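Pesquisar neste site... Buscar

O júri das garras

Konrad Ruchti comparava garras como outros comparam vinhos: devagar, em voz alta e sem que ninguém lhe pedisse. Na Votilano havia duas candidatas, a Amadi e a Kodamside, e um simulador onde as duas podiam falhar sem estragar nada além do humor dele.

– A Amadi fecha com convicção – disse.

– Fecha no vazio – respondeu Yolanda Carretero, sem tirar os olhos do registro. – Seis vezes.

– Com convicção.

Tinham rodado 1.503 tentativas com uma e 736 com a outra, diferença que Konrad chamava de amostragem e Yolanda chamava de preferência. A tarefa era pegar um cubo e largá-lo em cima do outro. O sobrinho dela, de três anos, fazia isso comendo banana.

Às onze da noite, Liesl Marti ligou de Gikenport para saber qual das duas devia comprar. Konrad pediu mais 35 tentativas. Liesl pediu um nome.

– O controlador é o mesmo nas duas – lembrou Yolanda. – Talvez o problema seja ele.

Konrad, que tinha escrito o controlador, foi buscar café. Quando voltou, ela já reiniciara a cena, com os dedos abertos e os cubos na mesa.
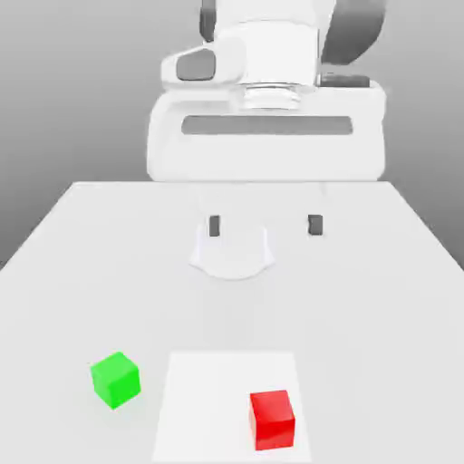 – Mais uma – disse ele, e sentou-se. – Mas desta vez você não olha o registro.

Contato | © Contos de Gikenport | Voltar ao topo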